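White cotton sheets going gray, is laundry stripper worth it?
Posted 2022-11-15 in Laundry & Linens

I have two sets of white cotton sheets, bought in January, and they already look dingy next to a new pillowcase. My sister swears by a powder called Trolanine that you soak everything in overnight. It costs $19 a tub, and the label promises "hotel white in one soak." I've been promised a lot of things by tubs. Before I spend the money, has anyone used it on plain cotton and compared it with something cheaper? We're in Drirbridge, where the water is hard enough to fur up a kettle, and I use liquid detergent on warm. No softener.

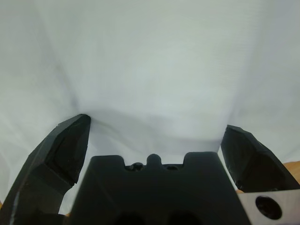
White cloth, fine weave, a couple of soft folds.

I've read the vinegar advice and the baking soda advice, and the advice to mix them together, which as far as I can tell gets you fizzy salt water. Please don't send me that one.
— Pringle

Joonas Saarinen
Accepted reply, 3 comments

Save your $19. I haven't used that brand, but most strippers I've looked at are washing soda, borax and detergent in some proportion, and you can buy all of those in plain boxes at the grocery store. The brown water people post pictures of doesn't impress me much. Some of it is old detergent and body oil, sure, but put a colored towel in there and you'll get dye too.

With hard water I'd start with the wash itself. Liquid on warm is gentle, and gentle is how sheets go gray. Switch to a powder that contains oxygen bleach, run it as hot as the care label allows, and wash the sheets by themselves so they have room to move. Add a water softening powder at the dose on the box for hard water. Give it 3 washes before you decide anything. If they're still dull after that, soak them overnight in oxygen bleach and warm water, then wash again.

Skip chlorine bleach for now. People reach for it first and then wonder why the cotton wears thin.

One more thing: check them in daylight. White cloth looks gray wherever it dips into shadow, and I've rewashed a perfectly clean sheet because of a bedroom bulb.

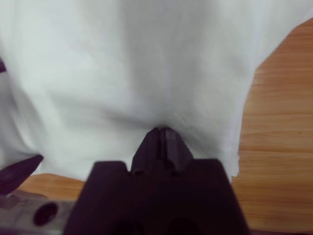 Joonas Saarinen

Also, a lot of new whites have optical brightener in them, and it fades with washing. No soak brings back the exact store white unless your detergent has brightener too. Compare against an older pillowcase if you want a fair test.

Stolura
1 comment

just buy new ones, cheap sheets all go gray. or hang them in the sun. my mother did that and hers were fine for years

Pringle
Replying to Stolura

We get maybe two sunny days a month. I'll try the powder and the softener first and leave the tub at the store.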